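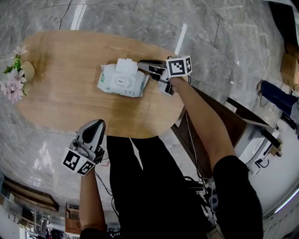 Does a flip lid keep wet wipes from drying out?
Only if it's pressed shut every time, and even then the sheets at the top go first.

Print this page | E-mail this page

Wipes on the Table: a small gallery
30 Jan 2019

I have never been convinced by wet wipes for furniture. The advertising says one sheet and the table is clean, and I have yet to meet the sheet that could do it. Still, they have taken over. Natanael Caldeira keeps a soft pack on every flat surface he owns, and when I asked him what was wrong with a damp cloth he looked at me as though I'd suggested a bucket from the well.

So this page is about wipes, light oak tables and the plastic lid that is supposed to make the whole arrangement worthwhile. The lid does look like an improvement over the old peel-back sticker, which collected lint until it stopped sticking to anything. I'll give it that. A raised lid with OPEN printed under it at least tells you where to put your thumb.

What it doesn't do is help you get one sheet out. Pull one, and three come up behind it. Then you poke two of them back down with a finger, the lid closes on a corner, and that corner is a little wick drying out the rest of the pack until morning.

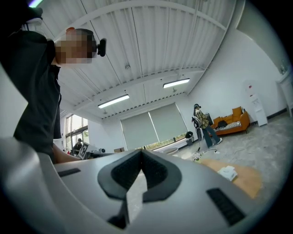 Ivone Brandão says I pull too fast. She holds the pack flat with one hand, lifts the lid with the other and takes the sheet sideways, low, almost parallel to the table. I tried it for most of December and it went better – not well, better. Her other rule is to store packs upside down, so the liquid settles toward the opening. I can't say I noticed any difference, and a pack lying on its lid wobbles.

As for the oak, go easy. Visible grain holds on to whatever you rub into it, and a wipe that smells strongly of anything has probably left something behind. My own table is a Lacerda with an oiled top and I got a dull patch out of one winter's enthusiasm with a lemon-scented pack. Along the grain, one pass, then a dry cloth. By which point you are using a cloth anyway, and I rest my case.

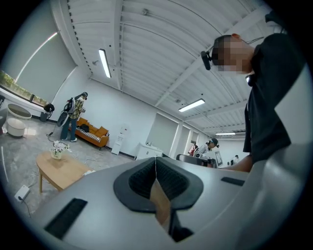

Then there's the count. A pack of 100 sounds generous until you work out how many leave the pack in clumps. I kept a tally on one of mine, pulling the ordinary careless way, and got 31 separate uses out of it. Ivone did the same with hers and reached almost 2 months, but she didn't write anything down, so I am treating that as a rumor.

Artificial flowers, while I'm on table tops: people wipe around the vase and never touch the petals. Pale pink shows the dust soonest. A wipe snags on the leaf edges, and a soft dry brush does it in half the time.

Natanael has promised to try a cloth for a week. I have heard that before.

Print this page | E-mail this page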